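Practice kitchen tips for the Fimton robotics club

The kitchen tasks are the ones most teams lose points on, and a little setup work helps more than extra driving time. These tips come from our own build sessions ahead of the Cokstead meet.

Fix the toy kitchen to the bench before you do anything else. Two clamps at the back will hold it. If it slides even a little, every position you saved is wrong.

Start with the block-to-pot task. Use foam blocks – they forgive a bad grip and don't scratch the counter. Bright colors are easier for the camera to pick out against a dark stovetop.

Come at the pot from above and stay clear of the rim. A light pot tips easily, so put a strip of removable putty under it while you are learning. Take the putty off at least 3 sessions before the meet.
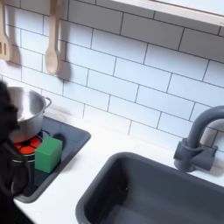

Keep the sink for later. Lifting a block out of a deep basin needs a steeper wrist angle, and the faucet gets in the way on that side.

Save your runs as you go. We stop at 8 tries per person, then swap drivers. Wipe the fingertips with a damp cloth at each swap and let them dry. Dust builds up on the pads by the end of an evening and blocks start to slip.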